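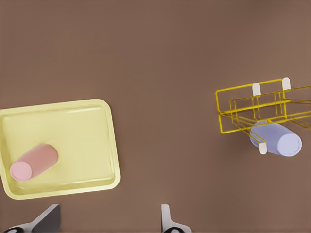 Irnach opened its build and test floor in Inmont to outside developers in July, and I spent an afternoon there. The main item was the migration of the Dalgleish scheduler from Java 8 to a current long-term release.

Elspeth Sutherland, who runs the build group, gave the first talk. The codebase has 94 modules, and 11 of them still used internal JDK classes when the work began. Those were moved first, one module per branch. Most of the fixes were small: replaced Base64 calls, explicit JAXB dependencies, a few reflection hacks removed. Two modules needed a rewrite of their class loading.

The tour covered the continuous integration setup. A full run executes 1,838 integration tests across 586 build jobs. Jobs are queued by past duration, longest first. Test containers are reused within a job but never between jobs. I asked about flaky tests. They are tagged after two unexplained failures and moved to a nightly run, and the owning team has a month to repair or delete them.

Garbage collection got less time than I wanted. The slides compared G1 and ZGC on pause times only, with no throughput numbers and no heap sizes on the charts. Sutherland said the raw logs would be posted with the slides.

The last session was a walkthrough of Troltville, their in-house dependency checker. It reads bytecode, so it catches calls that a scan of the build files misses. There is no public release yet. Slides for the other sessions are on the event page.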